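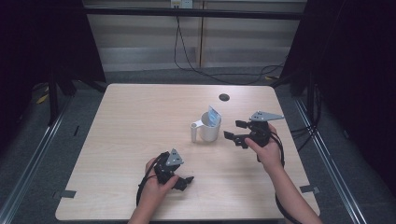

Hi, I'm Chinyere Akinola, and this is Skillix! We look after hand-held grippers and the tables they get used at, which is a job I had never heard of until I was already doing it. There are 2 of us. Demetrius Yazzie handles the mechanical side (fingers, plates, rails, anything with a screw in it), and I do cables, calibration and most of the talking.

We started out in the back of the Benavides building, fixing one pair of grippers for one very patient customer. Since then we've had 376 repair tickets through the door, and I've read every single one. My favorite still just says "left one feels sulky." It was a cable!

## What we do all day

Mostly we set up stations and keep them healthy. A typical station is a table inside a metal frame, a pair of black grippers with perforated gray plates on top, and a cable running off each one. The person working there holds a gripper in each hand and does ordinary table stuff, like moving a white mug, over and over. Our job is to make sure the left hand and the right hand keep agreeing with each other.

When we visit, we go in the same order every time:

1. Check the tape strips along the near edge of the table. If one has crept, we put it back before touching anything else.
2. Tighten the plates. Demetrius does this by hand and gets grumpy if you offer him a power driver.
3. Open and close the fingers 36 times per gripper, slowly, watching the readout.
4. Flex each cable where it leaves the body. Cables trail along your forearm when you work, so they get bent a lot, and this is where I find most of my faults.
5. Pick up a mug. We've tried fancier tests and keep coming back to the mug (with something standing in it, if we can, so you notice a wobble).

The full visit runs 202 minutes if the frame needs squaring up, and a lot less if it doesn't. We bring our own mug.

## Spare parts and loaners

We keep finger pads, plates and made-up cables on the shelf for the Lemano and Dramard grippers, and we'll lend you a pair while yours is on our bench. If you've got something older or homemade, send us a note anyway. Demetrius loves those, and he'll probably call you himself with far too many questions.

## Come say hi

The workshop is open every Saturday morning, and you're welcome to walk in with a gripper in a shopping bag (people do). Please bring the cable too, even if you're sure the cable is fine. Coffee's on from eight, and the bench by the door is the one for drop-offs.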